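Sun 23 January

Notebook - donation page, Zanddale hospital fund

Back on the checkout problem. The medical appeals in the December batch had 409 people reach the amount screen and 159 go on to pay. I went through the session logs again this morning to see where the rest stopped. Most leave on the screen where we ask for a tip to the platform. The slider starts at a preset amount and there is no plain way to set it to zero on a phone. Two people wrote to support about it and one of them gave up.

Changed on the test copy:
- tip starts at zero, with a box to type in
- total shown above the pay button, updated as you type
- share buttons moved to after payment

The share buttons were on top of the story before, and on small screens they covered the first paragraph. Hwa-young So had flagged this in her notes and I missed it.

Receipts: the Brurkatar gateway still sends ours without the patient reference, so the hospital desk at Zanddale can't match a payment to a bed. Fifty-five are sitting unmatched. I exported the list and will match by hand tomorrow, amount and time first, then the donor's message if there is one. Asked Dikar if the reference can go in the memo field. No answer yet.

Story text: the Hafþórsson appeal is too long. The family's own words are good and should stay, but the cost estimate is at the bottom and donors keep asking for it. Moved it up under the first paragraph. Also took out the line about the parents skipping meals - the mother asked us to on the phone, and she has the last say. Need her OK in writing for the new version before it goes live.

Refunds: three open, all double charges from people who pressed pay twice. The button now goes gray after the first press. Tested on my phone and the old tablet, works on both. Have not tried it on a slow connection. 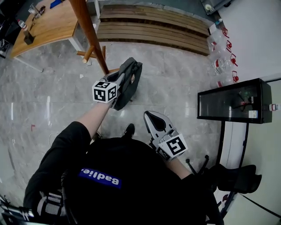
Black bag with the gray strap, held in the left gripper.

To do
- match the receipts
- chase Dikar on the memo field
- written OK for the Hafþórsson text
- slow connection test on the pay button
- ask Hwa-young if the update emails should go out before or after the hospital bill is posted. I think after, but the last group complained about the wait.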